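About the Alcantara Institute for Boundary Studies

The Alcantara Institute for Boundary Studies is an independent, nonprofit research organization devoted to the history of land and river boundaries in Central Asia and the Caucasus. Its staff collect, translate and publish the documents by which borders in those regions were proposed, surveyed, disputed and agreed. The Institute takes no position on current territorial claims and does not act on behalf of any government.

The Institute's work covers the period from the early nineteenth century to the present day. Particular attention is given to the records of joint boundary commissions, whose members walked or rode the ground and left behind journals, sketch maps, pillar lists and a great deal of correspondence about supplies. Such papers are scattered among national archives, university libraries and private families, and many have never been described in a catalog.

Our History

The Institute began as a reading group of historians and geographers who met to compare notes on river boundaries. The group's first joint publication, a guide to the printed sources on the Panj and the upper Amu Darya, was circulated in photocopy and ran to 80 pages. Requests for copies came from law faculties and water engineers as well as from historians, and the members decided to place their work on a permanent footing.

The name Alcantara was taken from the reading room in which the group first met. The Institute was incorporated with 7 founding fellows, four of whom remain active in its programs. Its first director, Hae-won Pyo, a historian of nineteenth-century surveying, served two terms and continues to edit the Institute's series of translated commission journals. She was succeeded by Sandamali Weerakoon, whose own research concerns the treatment of islands and abandoned channels in boundary treaties. 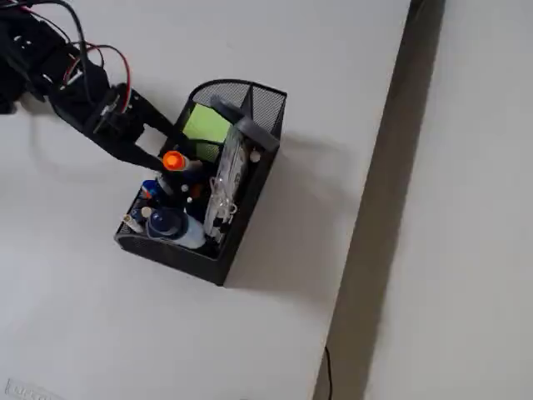
Our Programs

Research is organized under three standing programs. Each is led by a senior fellow and reports to the director.

The River Boundaries Program studies frontiers that follow water. Treaties have variously placed such a line at the bank, at the middle of the stream or along the deepest navigable channel, and the choice has consequences when a river moves. The program compares treaty language with later maps and gauge records, and it maintains a chronology of known channel shifts on the rivers within the Institute's region.

The Demarcation Records Program locates and describes the papers of surveyors and commissioners. Its principal product is the Notetti Index, a finding aid that now lists more than 2,000 journals, reports and map sheets by holding institution, language and stretch of border. Entries are prepared by fellows who have examined the originals. Where an item could be consulted only in reproduction, the entry says so.

The Border Communities Program records how boundaries have been lived with by the people nearest to them. Its subjects include seasonal grazing agreements, shared irrigation canals, family visits, local markets and the crossing permits issued under successive administrations. Interviews are conducted in the language of the speaker and are deposited with a written transcript and an English summary. Access to certain interviews is restricted at the request of those who gave them.

Publications

The Institute publishes Skarnura, a peer-reviewed journal appearing in two issues each year. The journal accepts articles, document translations with commentary, and reviews of works in any language. Authors retain copyright in their articles. Submissions are read by two outside reviewers, and the editors aim to give a first decision within four months.

Occasional papers are issued separately and may be downloaded without charge. A print run of 200 copies is produced for deposit libraries and for partner institutions with limited internet service.

Fellowships and Teaching

Resident fellowships are offered annually to scholars holding a doctorate or equivalent professional experience. Fellows receive a stipend, an office and full use of the library. A smaller number of translation grants is available to applicants who do not hold a doctorate but can show a strong command of Persian, Russian, Turkmen, Uzbek or Tajik.

Each August the Institute holds a summer seminar in the reading of historical boundary maps. Participants work with reproductions of survey sheets and learn to identify the projections, scales and transliteration systems in common use at the time. Instruction is in English, and no previous training in cartography is required.

Governance and Funding

The Institute is governed by a board of trustees elected for terms of three years. Income is drawn from an endowment, from foundation grants and from individual gifts. Grants that would give a funder control over research findings are not accepted. The present policy on gifts was adopted on 12/1/19 and is available on request from the director's office.

Use of the Library

The library is open to visiting readers by appointment. Requests should state the subject of research and the items required, with Notetti Index numbers where these are known. Rare maps are consulted under supervision, and pencils only may be used in the map room. Reproductions for private study can be supplied at cost.

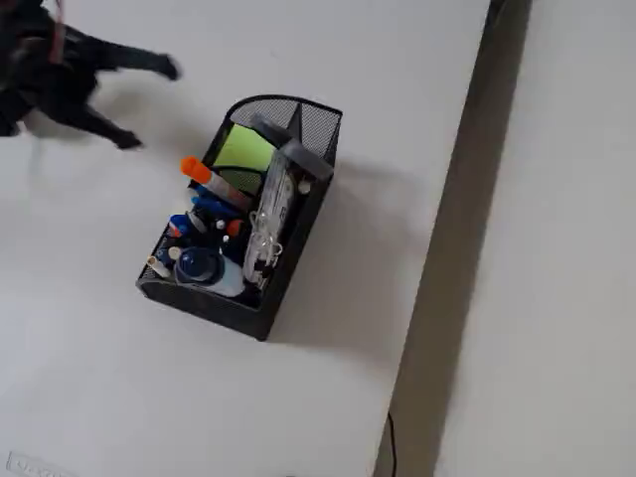 Does the Institute give opinions on where a present-day border lies?

The Institute does not issue opinions on the location of any current boundary. Staff can direct inquirers to the relevant treaties, protocols and maps, and can advise on the history of a particular document, but the interpretation of those materials in a legal dispute is a matter for the parties and their counsel.

Who may submit work to Skarnura?

Submissions are welcome from any author, with or without an academic post. Manuscripts should be previously unpublished and accompanied by an abstract in English. Translators must include a copy of the original text and evidence of permission from the holding archive.

How should corrections to the Notetti Index be reported?

Corrections may be sent in writing to the Demarcation Records Program. Please give the entry number, the present wording and the proposed change, together with the shelf mark of the document consulted. Accepted corrections are credited in the next revision of the Index.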